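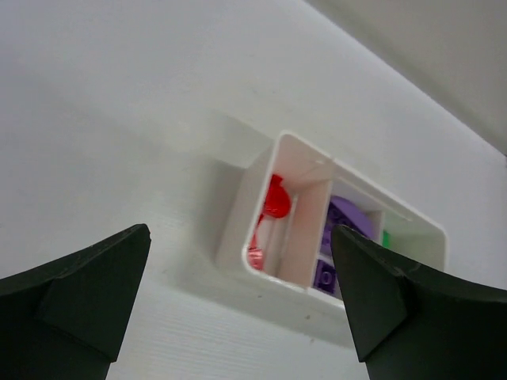 Court-ordered classes get a bad rap, and I'd like to speak up for them. I have been teaching anger management and parenting courses in Girley for 13 years, first in a church basement and now mostly online, and I still look forward to the first night of a new group.

People come in mad. Of course they do! A judge told them to be there, they paid a fee they didn't want to pay, and the only thing on their minds is the certificate. Fine by me. I was the same way when I had to sit through a traffic course at nineteen, and I can still tell you what that instructor said about following distance.

My argument is a simple one: the county should let people finish these classes at their own pace, and it should stop treating the online version as the lazy version. Right now a parent in Pacheco who works nights has to show up in person for at least four of the sessions. The bus from Pacheco to Girley takes an hour and leaves her standing outside a locked building for half of another. Miss one session and she starts over. How is that teaching anybody anything?

Compare that with what I see in my online groups. A roofer logs on from his truck at lunch. A grandmother raising two boys does her reading after they are asleep, then sends me a page and a half about the argument they had over the TV -- a page and a half, when I asked for five sentences. She wasn't padding it for the court. She had finally found a quiet hour to think about it, and it was wonderful to read.

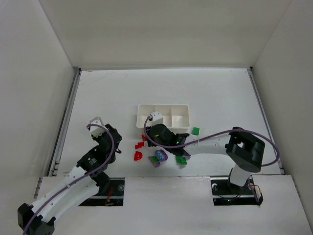 Two robot arms over a tabletop with colored toy pieces.

I know the worry. People will click through and let the video run while they wash dishes. Some will. Some also sleep in the back row on folding chairs, and I have the snoring to prove it. The cure is the same in both places: short lessons, real questions, and a teacher who reads the answers. We moved to Flirier in June, and it lets me send an answer back with a note before the next lesson opens. I send back plenty. The second try is nearly always better than the first.

Money matters too. The county has set aside 3000 dollars for a study of attendance at the Trolex Street building. I'd love to see that go toward loaner tablets and evening help by phone.

The supervisors will hear comments on the class rules after the holidays. If you ever took one of these courses and got something out of it, even grudgingly, please come and tell them so. I'll be there, probably talking too fast.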